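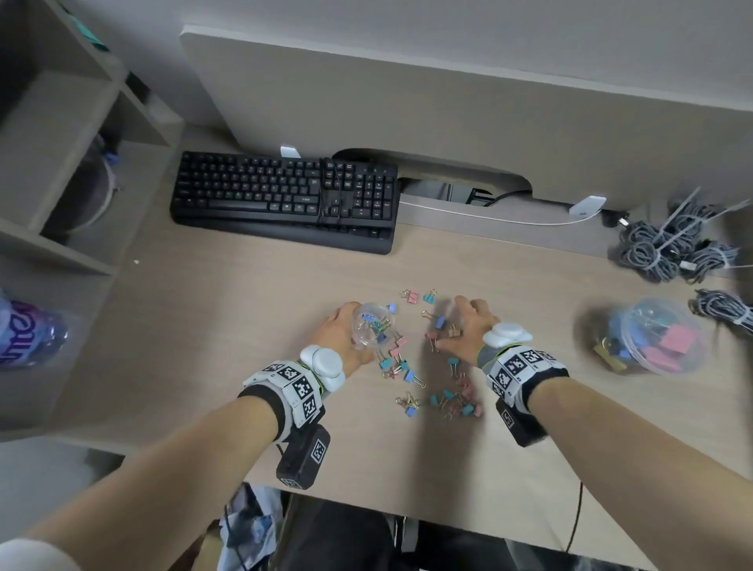
**Perception and Control for Manipulation**
Unit 12: From hand tracking to a gripper command
Handout revised 1/1/26

## Purpose of this unit

Students will take recorded hand motion from a sorting task and turn it into commands that a two-arm controller can follow. The task is the collection of binder clips into a small plastic cup. It is short, but it involves both hands, objects that overlap, and a container that may tilt during the work.

## 1. Frames

Four frames are used throughout: desk, head camera, left wrist and right wrist. Each square marker on a wristband gives an estimate of the wrist pose relative to the head camera. Where several markers on the same band are detected, the Ralis library combines them and returns one pose with a confidence value.

The head camera moves with the wearer. Wrist poses must therefore be converted to the desk frame before any smoothing is applied. Marks were lost last year by students who smoothed first.

## 2. Gaps in tracking

A marker may be lost through blur, or when one hand passes in front of the other. The following rules apply to all submitted work:

- Gaps of up to 12 samples may be filled by interpolation. Use spherical interpolation for rotation.
- Longer gaps are to be marked invalid and left unfilled.
- A pose with confidence below 80 per cent is treated as missing.

## 3. Dividing the task

The planner expects a list of labelled segments for each hand. The permitted labels are *reach*, *gather*, *lift*, *release*, *hold* and *idle*. The two hands are labelled separately. It is common for one hand to hold the cup while the other gathers, and the segments need not begin or end together.

Clips lying in clumps present a particular difficulty. The perception module may report two touching clips of the same colour as one object. Students should record such cases in the log and should not correct them by hand.

## 4. Laboratory exercise

The Pullen data set contains 196 recordings. Each pair of students will be allotted a share.

1. Load a recording and plot both wrist paths in the desk frame.
2. Apply the gap rules in Section 2.
3. Label the segments for each hand.
4. Export the result and run it in the Noonan simulator at half speed.
5. Note every point at which the planner rejects a segment, with the error code.

Work is to be submitted through the course page before the second week of February. Plots without axis units will be returned unmarked.

## Reading

Course notes, Units 9 and 10. The section on rigid transforms should be revised before the laboratory session.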